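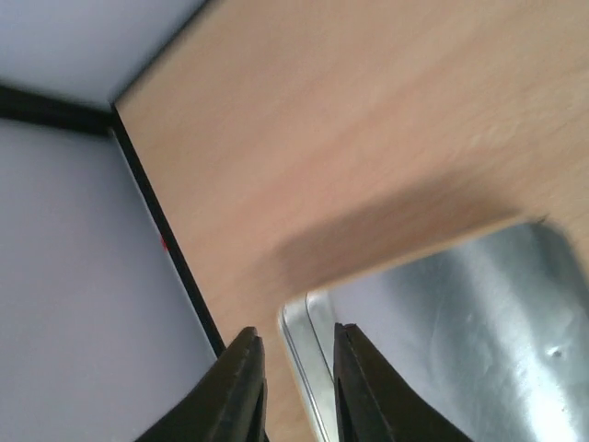

Figura 7.1. Tablero de madera clara y su borde oscuro.

Capítulo 7
La madera y sus bordes

Antes de entrar en materia, permítame el lector que le pida un pequeño favor: deje el libro un momento y pase la mano por la mesa que tenga más cerca, despacio, siguiendo la veta y después a contrapelo. Mi maestra, Stanisława Olszewski, empezaba así todos los cursos en el taller Olitz, y tras más de 30 años de oficio seguía disfrutando como el primer día (¡y nosotros con ella!).

En los capítulos anteriores hablamos del árbol, del secado y del corte. Ahora nos toca mirar la superficie ya terminada, esa que usamos a diario para comer, escribir o apoyar los codos, y sobre todo el lugar donde la madera se acaba y empieza otra cosa. Un canto a 90 grados, por ejemplo, es muy limpio a la vista, pero se golpea con facilidad; ya veremos cómo suavizarlo.

Para los ejercicios necesitará un lápiz blando, papel y una mesa de madera con la veta visible. Comience dibujando la dirección de la veta y anote dónde cambia el tono. Guarde ese dibujo, que volveremos a él en la página 34 del cuaderno de prácticas.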